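Soft Things in Shiny Bags: Comparing Two Grippers on Packaged Goods
Mercy Nzioka
Final project report, 2025-04-16

Why I picked this

My first idea was much bigger than this one. I wanted the arm to unpack a whole shopping delivery, and my supervisor very kindly asked me how many years I was planning to stay. So I cut it down to one question: if the thing you want to pick up is soft and wrapped in plastic, which of our two grippers should you bolt on? The lab has a Vorketti (two stiff pointed fingers, parallel drive) and a Maihi (wider, with rubbery pads that give a bit when you squeeze). Everybody has a favourite and I could never get anyone to show me numbers, so I thought I'd get some.

Setup

Both grippers went on the same arm and ran from the same controller, the Amum, which I'd already fought with in second year. The wrist camera is the one that lives on the mount and I left it alone, apart from turning the exposure down after the first afternoon. I should have turned it down further. Plastic film throws little white glints all over the place, and my edge finder loved every one of them. It would happily decide that a highlight was the side of a bag and send the fingers there!

For the software I used Retness to plan the approach and wrote the closing part myself. It's a very simple loop: come down, close slowly, watch the motor current, stop when the current goes over a limit, lift. I did 561 attempts in total over both grippers, and I threw out 121 of those where the controller dropped its connection halfway. That left 440 for the results. I kept a log of every dropped run too, in case somebody wants to complain to Amum with evidence.

What the pointed fingers were like

I expected the pointed tips to be hopeless on pouches and they weren't. With a puffy pouch you can come in from both sides of the bulge and the film bunches up between the tips, which gives them something to hold. The trouble is all in the height. Come in too high and the tips slide up over the top of the bulge; go too low and you're pinching the flat margin, and then the bag swings about like a wet sock when you lift. 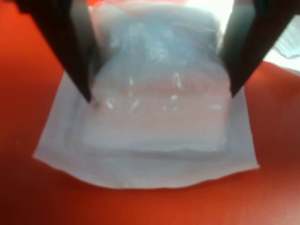
Figure 1. Pointed fingers at the sides of a translucent pouch, wrist camera. Note the highlights between the tips and the small dimple by the left one.

I got quite fond of that dimple. When the film dents at a tip, you know you've got contact, and on a blurry picture it's sometimes easier to spot than the outline of the bag. I tried to use it as a signal in the closing loop (look for a small dark spot next to each tip, stop when you find both) but it only worked when the light came from the right direction, and I ran out of time to do it properly. Motor current did the job in the end.

What the padded fingers were like

Much calmer. The pads spread out over the film, so being a bit off in height mattered less, and I stopped wincing each time it closed. They're bulky though. When two bags were lying close together the pads nudged the second one out of place, and then the camera had to go looking for it again. They also hide nearly everything from the wrist view once they're down, so for the last bit of the approach you're working blind.

Which one I'd use

For single pouches with plenty of room I'd take the Maihi, no question. For a crowded table I'd go with the Vorketti and spend the extra time getting the height right. I did wonder about printing soft caps for the pointed fingers, and I've left a sketch of them in the project folder with the logs. They'd need to be thin or you lose the whole point of having narrow tips (sorry).

Things I'd change

Better lighting first, with a diffuser, before touching any code. I saved 1332 camera frames and a lot of them are too soft or too bright to be much use for training anything. I'd also set the current limit separately for each kind of bag, as I used one value for all 7 kinds and it was clearly too timid for the heavier ones. Whoever takes over the arm in June is welcome to my scripts, but please read the note about the cable first.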